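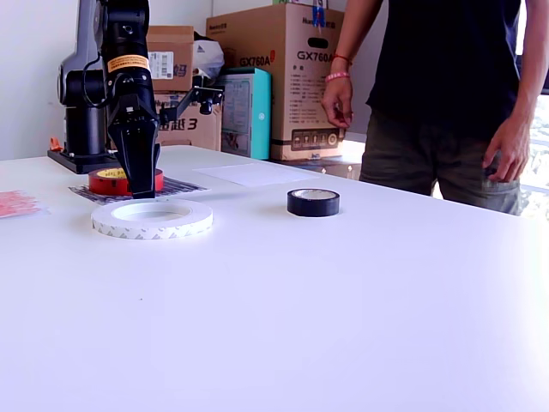

Three rolls of tape, one of them red. You will need more.

Moving House > Packing > Labeling

Print this page | E-mail this page

Search this site Enter keyword Go

How to Label Moving Boxes So You Can Find the Coffee

Posted 10 Jun 2018

I have moved seven times as an adult and labeled my boxes properly for exactly one of those moves, the last one. For the first six I wrote "MISC" on everything with a dying ballpoint and trusted that the future me would be a more patient person. She wasn't. On Alvarado Street I ate cereal out of a measuring cup for most of a week while a full set of bowls sat in a box marked "bedroom?" with a question mark, in my own handwriting.

What follows is the color tape method. I got it from my sister-in-law, Edith Espinoza, who moves the way other people bake, and I've changed a few parts she would like me to change back.

What you need

- Colored tape, one color per room
- Plain packing tape for the seams (colored tape is for looking at and will let go of a box of books halfway down a flight of stairs)
- A fat black marker, and a second one for when you pack the first
- Index cards or a cheap notebook
- Boxes, obviously

Pick your colors

Go through the NEW place in your head and give each room a color. Not the old place. The movers will never see your old den again, and neither will you. If the old den is being split between a hall closet and the spare room, then half of it gets hall closet tape and half gets spare room tape, and you have to make up your mind about that while you're packing. It's annoying. It is much more annoying at nine at night with a sofa across the doorway.

Keep red for the kitchen. I don't have a deep theory here. You will want the kitchen first and red is easy to spot in the back of a dark truck. Blue and green look the same in a dim garage, so if you use both, give them to rooms that are next to each other and the damage will be small. Skip brown, tan and clear. I once met a man who had coded his office in clear tape.

If you have more rooms than colors, double up with stripes. One band for the bathroom, two bands for the linen closet. Past two bands people stop looking.

Write the key down now

Before you tape a single box, write the list of rooms and colors on a card. Make four copies. One goes on the front door of the new place at eye level, one goes to whoever is driving, one stays in your pocket, and one is for losing.

You'll also put a strip of the right tape on the door frame of every room at the new place. Do this before the truck shows up. It takes a few minutes and it means that when a stranger holding your dresser says "where's this go," you can point at the tape and keep on doing whatever you were doing, which in my case was looking for the coffee.

Test it on the paint first if the paint is fresh. Ours was. There is still a small rectangle on the spare room trim that we tell guests is a light switch that was moved.

How to tape a box

1. Build the box and close the bottom seam with packing tape, one strip down the middle and one across each end. Folding the flaps over and under each other like a pie crust works fine until the box is lifted.

2. Pack it. Heavy things in small boxes, light things in big ones. Everybody knows this rule and everybody still fills the biggest box in the house with cookbooks.

3. Close the top with packing tape.

4. Now the color. Run one strip over a top corner so that it shows on the top and on two sides. Do the opposite corner the same way. However the box gets stacked, some of the color will face out. Edith runs hers all the way around like a ribbon. It looks wonderful and goes through tape at a shocking rate.

5. Write on two sides, never only the top. The top is where the next box goes.

What to write

Room, number, and three things that are in it. "Kitchen 7: toaster, blue mugs, coffee filters." Three is plenty. Any fewer and you're back to guessing, and any more and you are writing a diary.

Pick things you'd go looking for. "Assorted items" is not a thing. "Stuff from drawer" was a thing I wrote, on a box I have since opened and closed again.

The number matters more than you'd think. Start over at 1 for each room and keep a list in the notebook. When the truck is empty you read down the list, and if Kitchen 4 isn't in the house, you know it before the driver has turned the corner. On our last move the missing box was Bathroom 3, and it was in my own back seat, under my own coat.

The notebook can hold the longer version of what's in each box. Jhair Condori down the hall from us did his on a spreadsheet with tabs, and it was a lovely piece of work. He packed the laptop.

Fragile boxes

Write FRAGILE if it makes you feel better. I think of it as a wish. What helps is filling the empty space so nothing shifts, putting plates in on their edges, and carrying the worst of it yourself. Use the word on boxes that deserve it. If every box in the truck says fragile, you have told the movers nothing except what kind of person you are.

The first night box

Pack one box per person that rides in the car and does not go in the truck under any conditions. Cover it in every color you have left so it looks like a parade float. Ours had:

- Sheets and a towel
- Toilet paper, soap, toothbrushes
- Phone chargers
- A box cutter (yes, you need something to open the boxes with, and no, it should not be inside one)
- Screwdriver and the little bag of bed frame bolts
- Coffee, filters, the pot, two mugs
- Trash bags
- Any pills you take, plus something for your back

Tape the bolt bag to the bed frame itself if you'd rather. I've done both. What I can't recommend is "somewhere safe."

How much tape to buy

For a small apartment, a roll of each color is enough and you'll have leftovers until you die. We had close to a full house and ended up at 200 boxes, which I'm told is too many for two adults and a cat. Red ran out first, kitchens being mostly small objects with a grudge. Buy an extra roll for the kitchen and keep the receipt.

For packing tape, get the kind that is loud coming off the roll. The quiet stuff I bought for the Parnia Avenue move peeled up overnight and I came down in the morning to a room full of open boxes.

A few things that go wrong

Kids. Give them a roll of their own, in a color that isn't on the key. They are going to tape something.

Used boxes. Black out the old labels. One of ours still said "October taxes" from some earlier life and it was moved from room to room for a month by people who were being respectful of it. It was Christmas lights.

Running late. At some point on the last day you'll stop labeling and start sweeping things off counters into whatever is open. Fine. Put the color on it anyway, even if you skip the words. A box in the right room with no list is a nuisance, and a box in the wrong room with no list is still in my garage.

Peeling. Cold cardboard and dusty cardboard both shed tape. Wipe the corner with your sleeve and press down hard with your thumb.

Once the boxes are in the right rooms, open the kitchen first, then the bathroom, then make the beds before anybody sits down. The rest can wait until the weekend, or the one after it. Flatten the empties as you go and leave the tape on. The next person to use them can work out their own colors.

Print this page | E-mail this page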